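Sostville's lost property scheme promises a lot for £7

4/9/22

Sostville's leisure centre has launched a new lost property service, and says it will get more belongings back to their owners. Regular users may want to see it working first.

Under the scheme, run with local firm Willby, anything handed in will be kept for 113 days and then given away. Owners pay £7 to collect. The old cupboard by reception cost nothing.

"People value a proper service," said centre manager Stela Costache. She said 988 items were handed in last year but could not say how many went home again.

Swimmer Vasanthi Navaratnam is not convinced. "I lost a flask in January and rang 2 times," she said. "Why would I pay now for someone to look in a box?"

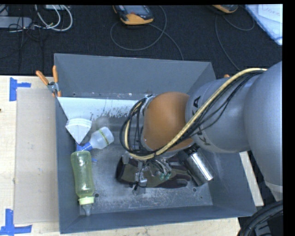 Sorting is the part Willby talks about most, with drinks containers, baby things and clothing each due to get a shelf of their own. For now a steel bottle with a black cap can share a grey metal bin with a light-green baby bottle and a work glove. How any of it would be matched to a name was not explained.

The centre says it will publish return figures, but has set no date for doing so.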